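Three days into testing the lemon bar recipe everybody keeps sending me, and I have some doubts. Thread.

The claim, if you've missed it: no zesting, no curd on the stove, one bowl, and they set up "like custard" in 30 minutes. The recipe comes from the Ristmont baking newsletter and it has been reposted everywhere since July.

I like easy. I also like lemon bars that taste like lemon. I went in hoping to be wrong.
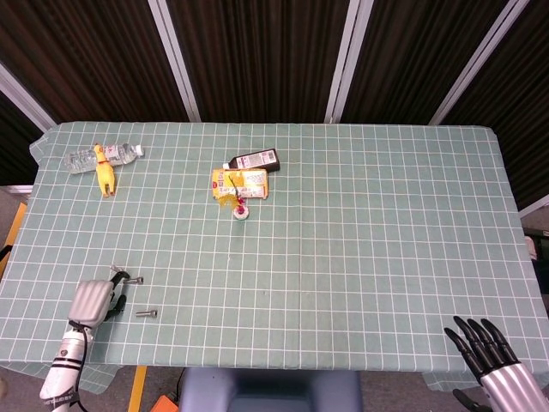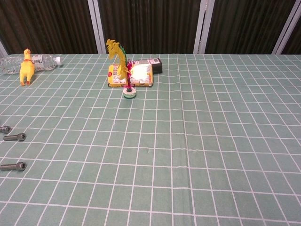
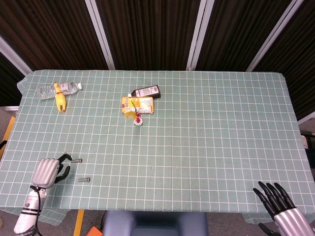 Green checked tablecloth, best one for bake days.

So, the crust first. They want melted butter stirred into flour and sugar and pressed straight into the pan. Fine, I've done that a hundred times. But they don't bake it before the filling goes on. You pour lemon goo onto raw dough and trust the oven.

I did it their way. The middle was paste. The edges were okay, and I suspect the edges are what got photographed.

Second pan, I baked the crust alone until it was golden at the corners, then poured the filling on while it was still hot. Crisp bottom. Same ingredients, one extra step that the recipe brags about skipping.

Now the filling. It calls for 8 tablespoons of bottled juice, and the newsletter names Trultora as the one to buy. I bought it. It tastes like the bottled lemon juice I already had, in a taller bottle for more money.

And no zest! The smell of a lemon bar is the zest. Juice gives you sour, and sour with a lot of sugar is just candy. I rubbed the peel of two lemons into the sugar for pan three and my kitchen finally smelled like something.

Somebody asked if I used the Rind pan, since the recipe "was developed for it." I did not. It's a square metal pan. I have a square metal pan. If your dessert only works in one company's square, I have questions about the dessert.

About the time. 30 minutes at 350 gave me soup with a skin on it, and I checked my oven with a separate thermometer because I knew I'd get that reply. It needed a good bit longer. Pull it when the center wobbles a little and the edges don't.

Then the chilling, which they mention in half a sentence at the very bottom. You cannot cut these warm. I tried, at 9 p.m., with a spoon standing by. Overnight in the fridge or don't bother.

So "30 minutes" is really an evening plus a night. I'd have no problem with that if they'd just written it down.

The comments under the original are something too. I read 200 of them. A lot of "can't wait to try!" and five stars. Not many from people who had turned on an oven.

One woman said hers came out gray. She was told to use fresher eggs. My guess is a plain aluminum pan and a lot of acid, so line it with parchment, all the way up the sides.

For the record, the best lemon bar I've had came from the church cookbook my aunt brought home from Polthorpe, page 259. Baked crust, real lemons, a spoonful of flour in the filling. It doesn't promise you anything about time.

What I'd keep from the viral one: the pinch of salt in the filling – good idea, stealing it – and the sugar dusted on right before serving. Do it sooner and it melts into wet spots.

Pan four is in the fridge now, church crust with their salt. I'll cut it after breakfast and post the middle piece, not a corner.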